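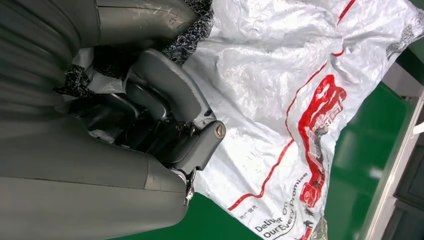
Hammad Sethi thinks I'm wrong to put this down as a grip fault. His view is that the hand did what it was told, and that the trouble is the reset: the arm and the hand come back at different times and we've been treating them as one machine. Writing it up with that in mind, because after a day on the logs I mostly agree with him.

Musden bench, January 2025. Bag lift trial, left station. Fault entry and what we did about it.

What happened. Job was to pick a plastic bag off the green surface by its neck, lift, turn, hold, put it back. On cycle 18 the arm stopped partway through the turn on a joint load warning. The hand stayed closed, as it should. I pressed the stop button to make it safe, waited, and Hammad went in to take the bag. While he had hold of it I cleared the warning on the Hailu box, thinking that only cleared the message. It also re-sent the last hand command in the queue, and the fingers opened and closed again quickly. He had his hand lower down on the bag and wasn't touched. The stop button was still in.

So the stop cut drive to the arm and left the hand powered. That is partly on purpose – we don't want a load dropped on someone every time the button is pressed – but it means "stopped" on our panel has only ever meant the arm. I had it in my head that it covered both. Hammad did too.

Checked the wiring at the Ploken relay. The arm is on the first channel, and the hand supply goes around it through the terminal block we added in May when the old connector gave up. There's no note on the drawing. My handwriting is on the label so that one is mine.

Log notes:
Gap between clearing the warning and the first finger movement was 500 ms. Not long enough to get a hand away if you aren't expecting it.
The queued command was a close, sent before the stop. The hand runs a short open before any close, to seat the fingers, and that's why it let go first.
No warning tone. The tone is tied to arm drive coming on, and arm drive never came on.
Joint load warning itself looks like a separate matter. See further down.

Tried to repeat it with the guard shut and both of us outside. Cleared a warning with the stop pressed 11 times. The fingers moved on 7 of them. On the others the queue was already empty. Any time there's a command waiting it goes through, so I'm calling that repeatable.

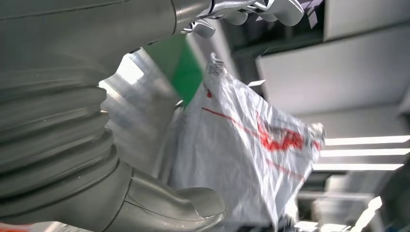 The joint load warning took longer to sort out and I'm still not sure of it. First thought was that the bag was catching on something in the turn. Nothing on the surface is marked and the path clears everything by a good margin on a dry run. Second thought was the payload setting, still at the value from the rigid box trials at Zumville. A box sits still. With the fingers pinching a bag at the knotted neck and the rest hanging below, the load can swing, and the arm sees that as a push it didn't ask for. Slowing the turn made the warning go away. So did a lower pick speed with the turn left alone, and I can't explain that one yet.

Hammad wants a weight sensor reading at the wrist before I change any more settings. Fair enough. No more changes until then.

Done so far:
Hand supply moved to the second channel on the Ploken. Stop button now leaves the fingers holding by the mechanical lock with motor power off. Tested with a weighted bag, held for a full tea break.
Hailu box set to empty the queue when a warning is cleared. Had to be set in two places, the second is under start-up options and resets itself if you load an old job file.
Tone now sounds on hand power as well.
Drawing corrected and the terminal block relabelled.

Rule for the bench until the new guard switch arrives: whoever is inside the guard carries the key for the panel, and warnings are cleared only with everyone out. If a bag has to come out by hand, turn the hand supply off first and use the release tab.

Still open:
Old job files. There are more of them on the Zumville drive than I expected and each one could put the start-up option back. Need a check at load.
The right station has the same added block. Not looked at yet, tagged out.
Ask Hailu whether the short open before a close can be switched off. If it can't, the manual should say it happens – I went through ours twice and couldn't find it.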